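4. Exchanges and the second size

4.1 What we counted as an exchange

Swaps of size only, same style, same colour. Colour swaps went in a seperate column and are not discussed until section 6. A coat brought back for money is a return, even where the customer bought another coat ten minutes later, which happened more than we would have liked and muddies the Velo numbers in particular. The shops did not agree on this when we started. Sánchez had been logging a return plus a new sale for every swap, so its return rate looked dreadful on paper and its sales looked good. We recoded those by hand from the till rolls.

Sample: 400 winter coats, sold across 6 shops, followed for 5 weeks from the day of sale. Start of the window was September in all cases. Children's coats left out. So were made-to-measure and anything bought on a staff discount.
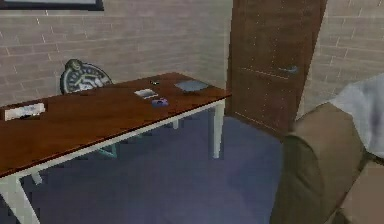 Of the 400, 98 came back for another size at least once. Higher than the shop managers guessed, and they guessed before seeing the totals. Most swaps went up a size. Reasons given at the till were short (jumper underneath, arms, "tight in the car") and we took them as written, no follow-up interview. Tickets were then matched to coats by hand, which wants a flat surface with room to spread out: a long table like the one shown, reddish-brown wooden top, white legs, office chair pushed in at the far side, is plenty. Two people sort, one reads the numbers back. Any ticket that could not be matched was set aside and the coat treated as unswapped, so the figure is if anything a low one.

Coats swapped twice counted once. We did try it the other way and the ranking of the shops stayed the same.

4.2 Size labels and the fitting question

The labels are a mess. Velo cuts by chest, Ludia by dress size, and Ruvside stocks both kinds on one rail with nothing to tell the customer which is which. A medium in one is a large in the next. Staff know this and correct for it in their heads, customers can't. Where a member of staff had handed over the coat, swaps were rarer than where the customer took it off the rail alone. The gap held in every shop except Sánchez, where nearly all sales are assisted and there's not enough of the other kind to compare.

We do not claim staff advice causes the difference. People who ask for help may be fussier to begin with, or may try on more coats before buying. The till record has no field for number of coats tried. It should have.

Home try-on is the other half of it. Plenty of coats were bought with no try-on in the shop whatever, taken home, put on in the kitchen or the hall over whatever the person happened to be wearing. Then back to the shop. Earlier work tends to treat the fitting room as the place where size gets settled; for outerwear that looks wrong to us, or at least out of date.

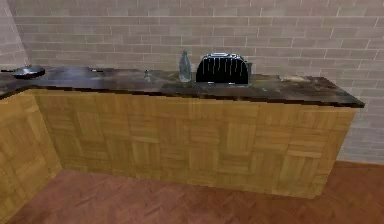
Figure 5. Kitchen counter with a dark, mottled top, set against a pale grey brick wall.

Timing supports this. Swaps bunch up on the first weekend after purchase and again at the first cold spell, when the coat is worn with a thick layer for the first time. The second bunch is the expensive one. By then the shop has often sold through the size wanted and the swap turns into a refund, or a credit note and a cross customer. Ruvside holds back one coat per size for this reason and says it works, but there is no comparison shop and we leave it as a remark.

Thursday late opening made no difference that we could find. We had expected it to.

4.3 Notes from the shop floor
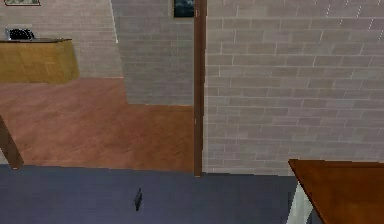 Oddur Hauksdóttir, field notes; edited by Rocío Ayala

Written up the same evening in each case, so the wording is mine and not the customers'. Ludia first. Rail by the door is sized small to large, left to right, but gets out of order by mid-afternoon and stays that way. I watched a woman take a coat, check the label, hold it up against herself and pay. No mirror near that rail. The mirror is at the back past the scarves.

Velo has mirrors everywhere and still gets the swaps. There the trouble is sleeve length. The staff say the cut changed between seasons and the label did not, and two older customers came in with last year's coat over one arm to make teh point. Manager polite about it. Swapped both.

At Sánchez the assistant asks what will be worn underneath and fetches a jumper from stock if the answer is vague. Takes a few minutes. When the shop is busy the question gets dropped, and I'd have liked busy and quiet hours marked on the sales slips so we could test it properly. They weren't, see limitations in section 7.

Ruvside: mixed labels as above. A handwritten conversion card is kept behind the till, for staff only. Asked whether it could go up on the rail. Was told head office would have to print it.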